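Home | Diary | Recipes | Pantry | About

Thursday, late

I finally made the onion soup. I've been saying I would since we moved in, and every week there's a reason to do something else with the onions. This week I had a whole bag from Granitz going soft on one side, so it was soup or the compost.

I started at 5 thinking we'd eat by seven. Ha! The recipe (out of the old Brunetar booklet, the one with the gravy stain) says to brown the onions for 36 minutes, which is such a strange number that I believed it. At 36 minutes mine were the color of weak tea. I kept going, and turned the heat up, and then turned it down again in a panic when the edges caught. Hauwa Garba called in the middle of all this and I had her on speaker by the stove. She says a splash of water every time the pan looks dry, scrape, repeat, and don't walk off. I had walked off twice by then. 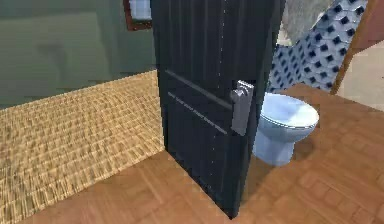
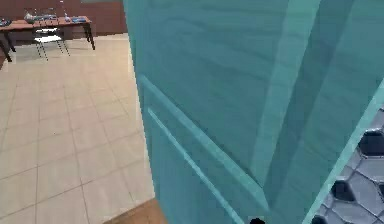
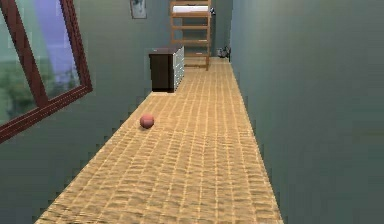
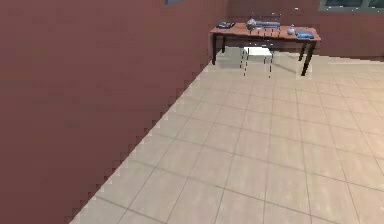 So anyway, the water trick works. The brown stuff on the bottom of the pot comes right up and goes back into the onions, and after four or five rounds of that they were dark and jammy and I was eating them off the spoon. I put in a little flour, the end of a bottle of white wine, and the beef stock from the freezer that I'd labeled "chicken??" last winter. It was beef. Lucky.

Cheese was the other problem. The booklet wants 300 grams of Gruyere for four bowls and I just couldn't do it, not at what Medina charges now. I used half that and filled in with the plain Swiss we get for sandwiches. It melted fine - a bit stringy, a bit bland on top, but under all that onion I don't think it mattered. The bread was stale already, which saved me toasting it.

We ate at nine. One bowl boiled over under the broiler and I'll be scrubbing that tray tomorrow. I got seconds anyway!

Notes for next time: slice the onions thinner, use the wide pot from Derirance and skip the tall one, more thyme, less salt in the beginning. Also start at four. Or three.

There's enough left for my lunch. Next I want to try a proper beef stew, or maybe a quiche, which I've also never made and am a little scared of because of the crust. Hauwa says buy the crust. I might buy the crust.

Contact: PO Box 709 | All text copyright the author | Back to top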